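Arm tips the mug over when putting a pen in it – what am I doing wrong?

Posted by Imtiaz Siriwardena, September 3, 2021
Tags: grippers, home builds, kitchen

I've been setting up an arm next to my kitchen counter since April, and the job I picked for it is putting a pen in a mug. My kid named the arm Flakier and so far it's earning that. The mug sits on my closed laptop, which gives me a flat surface at a height I like, and the arm is supposed to pick up the pen, come in from above, let go and back out. 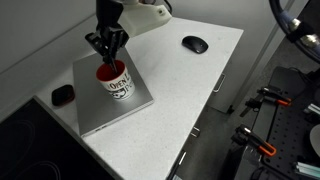 I've got the approach height saved as a fixed number, and I open the fingers all the way for the release. Out of 42 tries, 14 ended with the mug on its side, and the rest were fine. I can't see a pattern! Same mug, same pen, same speed every time.

There's a second camera down at the gripper, but I only use it for watching, the code doesn't look at it at all.
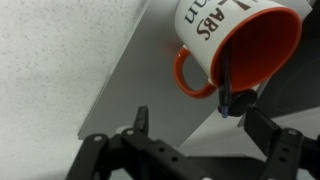 Things I've already tried: slowing the last bit of the descent (helped a little, I think), a heavier pen (worse), and retyping the release height more times than I want to admit. I'd like to keep the mug on the laptop if I can. Is this a calibration thing or is my release just bad?
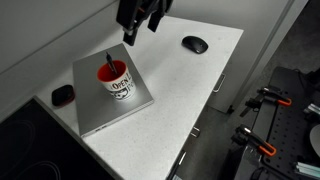 Parveen Siddiqui
Sounds like the release to me. If you open all the way while the fingers are still below the rim, they push on the inside wall and over it goes. I had the same trouble with a cup of screws on my Trukham build. Open just enough to drop the pen, wait 200 milliseconds, go straight up until you're well clear, and only then open the rest of the way. Also measure where the mug is before each run. If it creeps 3 millimeters on that lid every time, you won't notice until it's too late – put a bit of tape down and check it against that.

sibiya_shed
get a heavier mug

Nesus
Agree with Parveen on the partial opening. I'd also try letting go higher up, with the fingers above the rim the whole time. The pen will drop in by itself if it's close to vertical. And please take the laptop out from under it while you test, a folded towel or a board would do the same job.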